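Home | Notes | Reading | Contact

Week 6 - How a Pattern Gets Its Name
Themba Radebe, 25 April 2026

Hi all! These are my notes on tartan and other surface patterns, tidied up a bit. I talked too fast at the end (sorry), so the Mabuza part is fuller than what you heard.
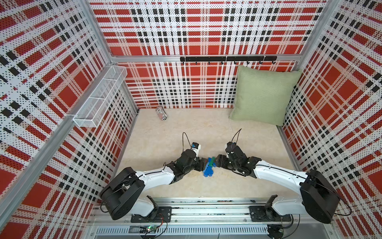
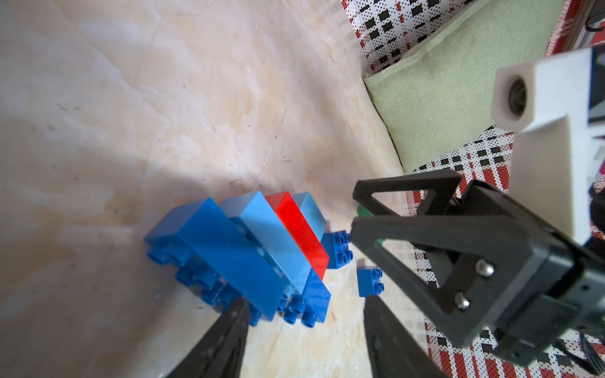
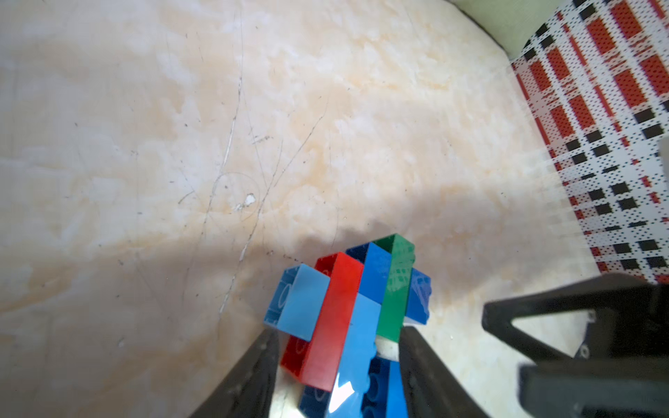 Tartan print on the wall panels in the first one, marble pattern on the tabletop in the other two.

1. Setts

A sett is the bit that repeats. You read it as a thread count, color by color, and in most tartans you hit a pivot and go back the other way. Draw one yourself before July - pencil is fine, and 2 colors are plenty to start with.

2. The Mabuza sample book

I love this thing. It has 525 swatches, nearly all named after towns near the Mondton mill, and the names change between printings! Garkemano shows up as a check on one page and a stripe on another. My guess is that the salesmen named them on the road, but I can't prove it.

For next time read the Jundby chapter and bring one pattern from home with a name you'd give it.

Questions to Themba Radebe after class | © Themba Radebe | Back to top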